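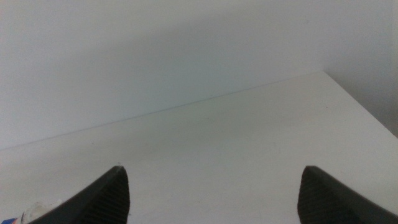
White tabletop against a white wall, with the seam between them.

Household > Furniture > Tables > Wall table

Wall table

A wall table is a table that stands with one long side against a wall. It is used in small kitchens, hallways, workrooms and studios, where a table in the middle of the floor would take too much space. The name describes the position and not the construction, so almost any table with a straight edge can become a wall table.

Placement

The back edge of the top meets the wall in a line, which is called the seam. In a new building the seam can be very thin. In older houses the wall is seldom straight, and a gap opens at one end. Small gaps are usually left alone. Larger ones are closed with a strip of wood or with a flexible filler, but a filled table can not be moved for cleaning without cutting the filler first.

The side edges are commonly left free. A person sitting at the end needs around 70 centimeters of floor beside the table to stand up with comfort.

White tops

White is a frequent color for wall tables, especially when the wall is white too. The two surfaces then look like one, and the room seems deeper than it is. In soft light the eye finds the border only by the seam and by the shadow beside the free edge.

The weak side of a white top is that it shows everything. Dust, crumbs and finger marks are seen sooner than on a wooden top with visible grain. White paint also takes a warm tint with the years, and a top which matched the wall when it was bought may look slightly cream next to it later. Raíssa Brito, in her handbook for the furniture maker Futden, recommends to choose a top a little darker than the wall from the beginning.

Care

A matte top is wiped with a damp cloth and mild soap, then dried. Scouring powder makes shiny spots that can not be removed. Small specks which stay after wiping are often drops of wall paint, and these can be lifted with a plastic scraper held flat.

The wall behind the table also gets dirty, mostly in the first 11 centimeters over the top. Washable paint is preferred there.

Known models

The Rula, made in Dirkthorpe, was sold with a top 19 millimeters thick and without a back rail, so that it could touch the wall completely. The later Ó Néill table has a top of 21 millimeters and a narrow slot for cables at the back edge.

Last changed: February 7, 2018

2 comments | 11 shares

Related articles
Console table
Drop-leaf table
Matte paint
Skirting board
Workbench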